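3.2 Setting up the floor area

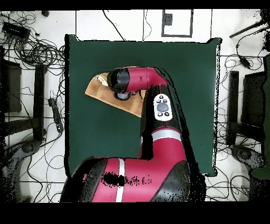 The work area was kept on the floor for the whole of the study. An earlier round in February had used a folding table, but the table moved a little whenever someone leaned on it, and the positions of objects could not be compared from one session to the next. The floor of the Pettigrew room is tiled in white, and the thin dark lines between the tiles gave us a ready reference for placing everything else.

A square dark green mat marks the working surface. Its position was set against the tile lines before each session and checked again at the end. If the mat had shifted by more than 5 mm, the session was repeated. Mats in three colors were tried before the green one was chosen. Pale objects were easy to pick out against it, and it showed less glare under the ceiling lights than the gray mat used by Zoubi in the Uvier study. The black mat hid small dark items and was dropped after one afternoon.

A wooden board is laid on the mat at an angle (Figure 2). The angle is deliberate. When the board was lined up with the mat, participants in the February round tended to judge the place of an object by the nearest edge of the mat and paid little attention to the board itself. With the board turned, the two sets of edges no longer agree, and the participant has to choose one of them. Which one they choose is the main question of Section 4.

Figure 2. The floor area, with the green mat, the angled board and a small cream-colored object toward one end of the board.

The board is light tan. Participants were told that they could refer to the board, the mat or the tiles in any words they liked, and that there was no correct way to name a place. They were not told that the board would stay at the same angle.

Each of the 32 participants gave spoken placements for a set of small objects, one at a time. The session leader wrote down the wording in full and noted which surface was named first. Where two surfaces were named in one sentence ("on the board, near the left of the mat"), both were recorded in order. Sessions lasted roughly 200 seconds per object, including the time needed to clear the board again. Two participants asked to stop early and their partial records were kept.

Cables were left along the side of the floor area and run in toward the mat from the far edge. Kapoor suggested covering them with a plain cloth. We tried this in the Brisent pilot and found that people then used the cloth as a landmark, so the cables stayed uncovered. Mentions of cables or power strips were coded as "other" and are reported separately in the appendix.

Lighting was left to the ceiling fixtures, with the blinds closed. The coding sheet was last revised on 28 Oct 2020, when the category "corner" was split into board corner and mat corner. Records from before that date were coded again by Booker Kapoor and Noura Zoubi, working apart, and differences were settled by going back to the written wording. The coding sheet and the floor plan are kept with the Vultuvden materials.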